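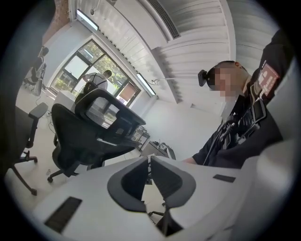 July
Snædís Þorgeirsson and Reinaldo Holanda
Supervisor: Mogens Bach

Seating and Floor Cables in a Shared Project Room

1. Background

The project room at Brøndum is used by several student groups and was set up with desks along two walls. Over time the desks were moved but the office chairs stayed where people left them. At the start of the term the room had no layout plan. Chairs were pushed against the wall or left in the walking path, and power and network cables ran across the floor to the outlets on the left wall as seen from the door.

Our task was to propose a seating layout that keeps a clear path through the room, reduces contact between casters and cables, and can be restored in a few minutes by the last group to leave. The budget was 2,000 kroner, which excluded new furniture.

2. Chairs

The chairs are black office chairs on wheeled bases. The type we used for measurement has a mesh back, a separate headrest and a base with five spokes. Its backrest is tall and curved, so the chair takes up more room behind the sitter than the base suggests. When the chair is pushed up to a wall, the back usually touches before the casters do. Two of the walls had scuff marks at that height.

We compared the space needed by one chair in three states: parked, occupied, and pulled back for standing up. The last of these decided the layout. With the armrests clear of the desk edge, a person standing up needed 112 cm between the desk and the nearest obstacle. We used this value for all seats, including those seldom used.

3. Cables

The floor is light grey and hard. Casters roll easily on it, and a chair that is given a small push will travel until it meets something. Thin black cables are easy to see against the floor from a standing position but are hidden by the base when a person is seated. During the observation period we recorded each time a caster rested on or crossed a cable. There were 40 such events before any changes were made. Most happened when a chair was turned, with one spoke of the base swinging over a cable that had been clear a moment earlier.

Three methods were tested:

Tape. Cables were taped flat in straight runs. Cheap and quick, but the tape lifted at the edges after repeated rolling and left residue.

Floor cover. A low rubber cover from Jella was laid over the main run. Casters crossed it with a noticeable bump. It held its position and could be removed without marks.

Rerouting. Cables were moved along the wall in a plastic channel. This took most of a Wednesday, including cutting the channel to length. It removed the crossings on the left side but could not serve the desk in the middle of the room.

4. Proposed layout

Chairs at the wall desks are parked facing the desk, with the headrest side toward the room. The middle of the floor is kept for one movable chair, to be returned to the nearest desk after use. Spare chairs go in the corner farthest from the outlets, side by side, with the armrests touching. They should not be leaned or wedged against the wall.

Wall cables run in the channel. The single cable to the middle desk runs under the rubber cover, at a right angle to the walking path. Excess length is coiled and tied under the desk.

Small objects on the floor should be picked up before chairs are moved. A paper clip caught in a caster stopped one chair from rolling straight, and it took longer to remove than the rest of the tidying that day.

5. Result and remaining problems

The same observation was repeated after the changes, over the same number of hours. Crossings over uncovered cables were limited to the coiled section under the middle desk, where the tie had come loose twice. Halldóra Overgaard suggested a hook under the desktop. We fitted one, but the hook was not in place long enough to be included in the results.

The parking rule was followed less well than the cable rule. Floor marks for the spare chairs were discussed, but the building office would not allow paint. Removable dots could be tried next term. The cost of channel, cover, ties and hook stayed within the budget, and the leftover channel is stored under the desk nearest the door.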